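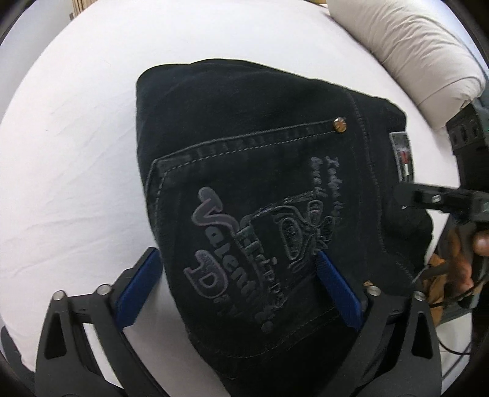 Denim Folding Table: Gallery and Notes

The clothing sale in the Printhorpe hall ran for one long Saturday in August, and the folding was done over the week before it. Jeans took up most of that time. Dindo Panganiban ran the denim side and I helped him on three of the evenings. This page collects what we sorted, how it was folded, and a line or two on the pieces people asked for afterward. The gallery was put up on Tue 25 August.

There was one picture that came out well enough to use, so most of the entries are text only. They are in the order the piles went out, starting from the door.

Black, embroidered pocket
Black jeans with grey double stitching, folded with the back side up on a white sheet. The back pocket has big bubble-style lettering across it, "Valentino" on the diagonal and a second word starting with a large looping D under that. There is smaller embroidery worked in between, and an oval emblem with a stylized D and a little bow-like ornament. A short piece of cursive runs at a slant next to it. We could not agree on all of the wording.

The small parts are worth a look too: a round bronze-colored rivet at the corner of the pocket, and a woven tab in the side seam with a tiny red, white and navy logo.

Dindo wanted pairs like this one shown pocket up. A plain pair can go any way you like, but if the work is on the back pocket and you fold it to the inside, people walk straight past it.

Plain black
The largest pile. We sorted it by waist and then by length, shortest on top. Black denim shows every bit of lint, so each pair got a pass with the roller before folding. Two rollers were used up by the second evening.

Dark blue, straight leg
Folded in half along the front, then in thirds from the hem up. This makes a bundle that stands on its edge in a crate. We did the first batch in quarters and had to redo it – the quarters were too wide and the crate lid would not close.

Light blue and washed
Mostly older pairs, softer, and harder to get into a neat shape. Fabian Leitner brought these over in two trips from his sister's garage. Several had good hems that somebody had taken up by hand. We left those alone and wrote the finished length on the tag.

Colored
Rust, olive, one pair in a yellow that was picked up within a few minutes of opening. Kept together on a separate table, since people looking for blue jeans do not want to dig through them.

Kids' sizes
Folded once and laid flat. Anything smaller than that gets lost in a crate. Knees were checked on every pair. Patches were fine, open holes went in the repair bag.

Jackets
There were 9 denim jackets, and all of them were put on hangers. Folding a jacket leaves a ridge across the shoulders that takes days to drop out.

Repair bag
Loose belt loops, missing buttons, zippers that stuck. The bag went home with Dindo, who has a machine that will go through a denim side seam. The finished pairs will be in the next sale.

How we folded
Several people asked, so I will put it down once.

Close the zipper and the button first. Lay the jeans face down and smooth the legs from the waist to the hem. Bring one leg over the other with the back pockets on the outside. Push the point at the seat back in so that the edge is straight. Fold the hem up to just under the pocket, then fold again if the pair is long. Turn the bundle over and see which pocket you have on top. If the better one is underneath, flip it.

Pull the tabs and labels out flat while you are at it. They curl under and then they get creased.

For rounded corners, do not press down hard. Thick seams push back and the bundle opens up again by morning. A loose fold holds better than a tight one.

The tables
We covered ours with white bed sheets. Dark denim is easy to see on white, and the sheets can be washed afterward. New black jeans can leave color on a light cloth, so use old sheets and leave the good ones at home. Novow, the print place next door, gave us the card for the size dividers.

Numbers
We put out 54 pairs of adult jeans on the first table and refilled it through the day. The whole sale, with shirts and coats, took in $1269. At closing there were 7 pairs left from the denim side, most of them very long in the leg. They are in a crate in the back room with the dividers.

For next time
More crates of the low kind. The tall ones look tidy but the bottom row never gets touched. A mirror nearer the door. Size tags on the waistband instead of the hem – half of them were folded inside by lunchtime and we spent a good while unfolding pairs to answer one question.

If you have denim to give, wash it, empty the pockets and leave the folding to us. Bags can be dropped off in the hall on weekday evenings. Please tie them shut and write "denim" on the outside.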